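Westlow Striped Carpet Tile, Gray

I put this one in my own back office before I put it in the shop, so everything on this page comes from walking on it every day since November. I'm Ekaette, I run the flooring side at Hotero, and I have spilled coffee on this carpet more times than I'd like to admit!

Westlow is a low loop tile with a stripe running one way through it. Gray, nothing fancy. I'd been selling the plain version for ages and kept hearing the same grumble, that it shows every crumb and bit of thread by lunchtime. The stripe breaks that up nicely. I vacuum half as often as I used to and my desk chair rolls over it without leaving those two sad tracks.

They come in boxes of 20. Lay them all with the stripe running the same way and you get long lines that make a narrow room look longer (lovely with white walls, by the way). Quarter-turn every other one and you get a checkerboard, which Emrys Vaughan on our fitting crew likes much better than I do. We still argue about it.

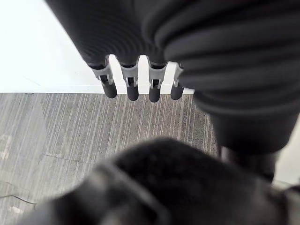

Fitting is easy enough if you take your time over the first row. Sweep, find the middle of the room, snap a chalk line and work outward. There's an arrow on the back of every tile, so check it before you press anything down. I got four tiles in before I noticed one of mine was backwards, and with stripes you really do notice. Edges cut fine with a sharp utility knife from the back. Change the blade more often than you think you need to.

You don't need to glue the whole floor. I used the Meireles corner tabs and they've held well, even by the door. If a tile gets ruined, pull it up and drop in a spare. Buy one extra box and keep it flat in a closet.

What I'd skip it for: bathrooms, anywhere damp, and bedrooms if you love something soft underfoot. It's a firm, flat carpet and it feels like one.

Sold by the box, item 3765. We have over 1100 boxes in the warehouse. Samples are free, two per household, just ask at the counter or add one to your cart.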